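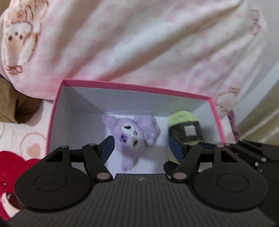

How to wash and mend a much-loved soft toy

Last updated: 2018-11-29
215 shares | 11 comments

If you have a child in the house, or were one yourself and never quite let go of a certain rabbit, sooner or later you will be holding something grey and slightly sticky and wondering whether it can go in the machine. Usually it can. I have been washing and patching toys for the Millside spring fair for a good few years now, and I've only ruined one (a musical duck, of which more later), so do take heart and put the kettle on before you start.

What you'll need

A washing-up bowl or a clean sink, mild liquid detergent, an old soft toothbrush, two towels you don't mind about, a zipped pillowcase or net bag, sewing thread close to the colour of the toy, a medium needle, a few pins and a handful of polyester stuffing. A long doll needle is lovely to have for limbs but you can manage without.

1. Have a good look first

Find the label, if it hasn't been chewed off. Squeeze the toy all over and feel for anything hard, such as a squeaker or a battery box, and for beans or pellets in the bottom. Check the seams under the arms and round the neck, where most of the hugging goes on. Any hole, even a tiny one, wants closing with a few quick stitches before it goes near water, or you'll be picking fluff out of the filter for weeks. Ask me how I know!

2. Decide between hand and machine

Modern toys with stitched features and polyester filling will nearly always stand a cool machine wash. Anything old, jointed, glued or stuffed with wood wool or straw should be surface cleaned only, with a barely damp cloth and a lot of patience. Toys with a sound box need it taken out through the back seam. I did not do this with the duck. It played half of one tune, very slowly, from inside the airing cupboard, and that was the end of it.

3. Washing by hand

Fill the bowl with lukewarm water and a teaspoon of detergent. Push the toy under gently and squeeze it, as you would a sponge, for a few minutes. Work at grubby paws and noses with the toothbrush, in small circles. Change the water when it turns the colour of tea — with some toys this will be straight away — and rinse until there are no more bubbles. Don't wring it.

4. Washing by machine

Pop the toy in the pillowcase, zip it up, and add a towel or two to stop it thumping about. Use the delicates setting at 30 degrees with a slow spin. No softener, please, it makes the fur go limp.

5. Drying

Roll the toy in a dry towel and lean on it with your whole weight, then do it again with the second towel. Reshape the ears and legs with your fingers and lay it flat somewhere airy. Turn it over morning and evening. It may take two days or even three for a big bear, and the middle is always the last bit to go, so give the tummy a proper squeeze before you declare it done. When it's dry, brush the fur up with a clean soft brush. A pet brush is perfect.

6. Mending a seam

Ladder stitch is the one to learn. Knot your thread, bring it up from inside the hole so the knot is hidden, then take a small stitch along the fold on one side, cross straight over and take a small stitch on the other. Carry on for an inch and pull gently. The sides draw together like magic and the thread disappears. If the toy has gone flat, tuck in some new stuffing before you close the last bit, in small teased-out pieces so it doesn't go lumpy.

7. A little something new

Children can be suspicious of a toy that comes back smelling of soap, and a scarf does help to smooth things over. Cast on eight stitches in double knitting on 4mm needles, knit every row until it goes round the neck with enough left to tie, and cast off. My friend Nga Từ does hers in the brightest yarn she can find, which I used to think a bit much and now copy shamelessly. Leave off the scarf for babies and for anything that goes into a cot.
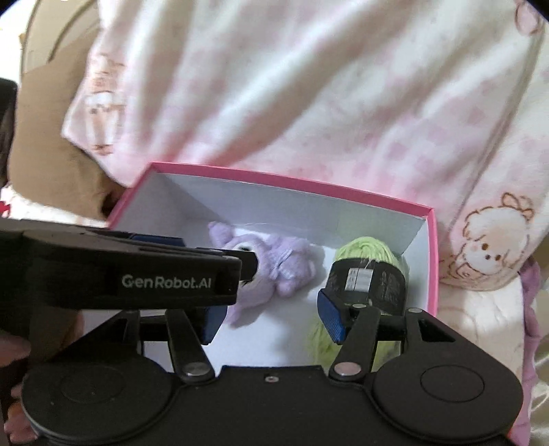

Lavender soft toy with two balls of lime-green yarn.

How often?

Twice a year is plenty for a shelf toy. A bed toy can be done every month or so, and after any tummy bug, of course. If yours can't be parted with overnight, start straight after breakfast on a breezy day in May or thereabouts and you have a fair chance of getting a small one back by bedtime.

Do write and tell me how you get on — I love the before and after stories.

Contact | © Millside Make and Mend | Back to top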